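Does Shift Length Change How Often People Skip Lunch?
Final project report, Work and Daily Life seminar
Bernadette Pennington, Imad Semaan, Rehema Mwaipopo
Aug 20, 2024

Background

We wanted to do something on food at work. First idea was vending machines, too narrow. Second idea was cafeteria prices but Serkby wouldn't give us the prices from before the remodel. So: skipped lunches. Who skips, on what kind of shift, and what they say about why.

Most of what we read was on office workers. Not much on small shops and light manufacturing, where the break is on a schedule and somebody else decides when it starts. That was the gap we went for.

Where we asked

Two sites. Serkby (parts and small assembly, two shifts) and Osach (mail-order packing, one long shift, four days a week). Osach switched to ten-hour days last spring. Serkby still runs eights. Both let us put paper slips in the break room and talk to people who wanted to talk. Nobody was paid. Slips were anonymous, no names, no employee numbers.

Method

One slip per shift. Three questions: did you eat a meal, when, and if no, why not. Box by the door. Imad emptied the Serkby box, Rehema did Osach. We printed 2000 slips, split evenly between the sites, and got 80 back that were filled in all the way. Low. More came back blank or with only the first question done, and we threw those out, which in hindsight we should of kept for the first question at least.

Then 10 interviews, short, standing up mostly. Bernadette wrote notes by hand and typed them the same night. No recordings. Two people asked to see their notes and one of them changed a sentence.

What we found

Long shift people skipped less than we expected. Our guess going in was the opposite. On the ten-hour days at Osach the lunch is 45 minutes and people treat it like a real meal, bring leftovers, use the microwaves. On the eights at Serkby it's 30 and the walk to the break room eats into it. Several slips from Serkby said "ate at 10" or "ate in car before." Is that a skipped lunch? We went back and forth. Ended up coding it as skipped if nothing was eaten during the scheduled break, and putting a note next to it.

Reasons given for skipping, in order of how often they came up:
Not hungry yet
Line for the microwave
Finishing something first
Forgot food at home
Saving money

Saving money was last on the slips but it came up a lot more in the interviews. Our guess is people don't want to write it down in a break room where the next person is reading over there shoulder. Worth following up.

Second shift at Serkby was its own thing. The "lunch" is at 7 pm. Some called it dinner and left the lunch question blank, so a few of those blank slips were our wording and had nothing to do with lunch. Should have said "meal break" everywhere. Oriana Sosa caught this when she read the draft, too late to reprint.

The Serkby interviews were done near the work areas, between tasks. Easier to get people there than in the break room, but short answers. One person talked for two minutes about soup and then had to go. 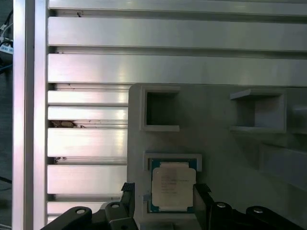 Fig. 1. Gray 3D-printed fixture plate and aluminum extrusion frame.

Problems

Sample is small and people picked themselves. Someone who skips the break room entirely never sees the box, so the people we most wanted are the ones we probably missed. Also August, hot, and a couple of people said they eat less when its hot. No way to seperate that out with one month.

We don't think the two sites can be compared straight across either. Different work, different break length, different microwaves (Osach has four, Serkby has one).

If we did it again

Slips at the time clock, not the break room. "Meal break" in place of "lunch." One winter month too. Keep the partial slips.

Thanks

Eirlys Howells for the coding sheet and for reading the whole thing twice. Oriana Sosa for comments on the draft. Slip template and typed interview notes are in the seminar folder, number 3908.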